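November, afternoon, Skolliven office

Transcript coding for the minority-language broadcasting study. Batch 7 closed. Of the 2,241 statements pulled from the regional assembly record, all now carry a speaker, a party and a topic code. Zeyu Lü reran the duplicate check after lunch and took out 23, mostly motions read twice into the record. Old file kept under the Plodar folder, do not overwrite.

Open problem: code 4 (policing) and code 5 (surveillance) still overlap. Consuelo and I disagree on speeches about checkpoint cameras. Her rule is to follow the noun in the motion title. Mine is to follow the verb in the speech. Tested both on the Jasness debates. Hers gives fewer splits, so hers stands until the next review.
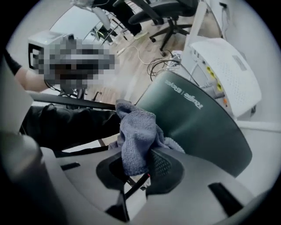

Exile testimony is the slower half. The Ekwueme interviews run long and the translators mark pauses unevenly – some use brackets, some a line break. Normalized to brackets. One term needs a glossary entry: the word two witnesses use for residence inspections is also the everyday word for a household cloth, the waffle-textured kind, gray-blue and bunched up in the photo. The machine draft picked the household sense both times and the passages read as nonsense. Corrected by hand, and flagged for a second reader.

Word limit per excerpt stays at 2,000. Anything longer gets cut at a question from the interviewer, never inside an answer.

To do: send Consuelo Herrero the revised codebook, pages on 4 and 5 only. Ask Zeyu whether the assembly's written replies count as statements. I have left them out so far.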